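Home | Openings | Calls | Sites | Contact

Participants wanted: table sorting sessions, Norkico, October

Norkico is looking for 70 adults to take part in a study of how people sort and put away play food. The sessions are held at our Arriaga site. You sit at a table, you get a set of toy fruit, and you put it where the card tells you. One card might ask for everything in a bowl, the next for the citrus on its own.

No experience is needed. You should be 18 or older, able to sit for an hour, and comfortable reading short instructions in English.
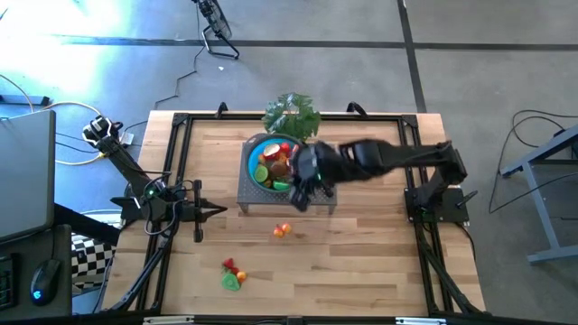 Each session lasts 70 minutes with a break in the middle. Most people get through two sets of cards in that time, but there is no target and you won't be timed against anyone else. Please don't bring food or drinks to the table — there is a counter in the hallway for both.

Pay is 270 for the full series of four sessions, sent after the last one. If you have to stop early you are paid for the sessions you finished.

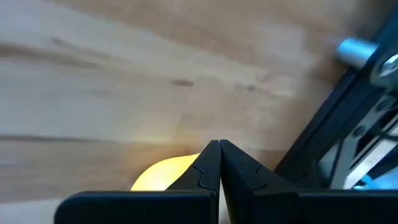 Do I have to learn the names of all the fruit first?
The cards use ordinary names, and a printed sheet stays with you the whole time. If a piece could pass for two things, pick the one you think fits and move on.

We also need one part-time table assistant for the same month. The assistant lays out the fruit before each session, checks the bowls and stands against the layout sheet, wipes down the plastic pieces and puts the set away afterward. Mornings start at 8:30. You will be on your feet for much of the shift.
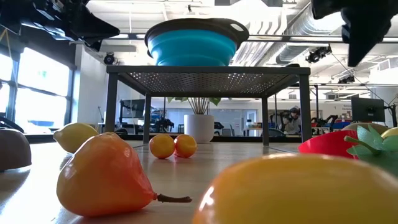 Pieces do roll off, so the assistant should be fine with bending down and looking under furniture. Tell us in your note if you have worked in a classroom, a toy library or a stockroom.

To apply for either, write to Dorothy Bickerstaff at Norkico, Room 745, and say which one you want.

Back to calls | Next call

Comments

prurkia_fan: Can two people from the same household sign up?

D. Bickerstaff: Yes, but you'll be given separate times.

lowell22: Did this last spring. Easy enough, chairs are a bit hard.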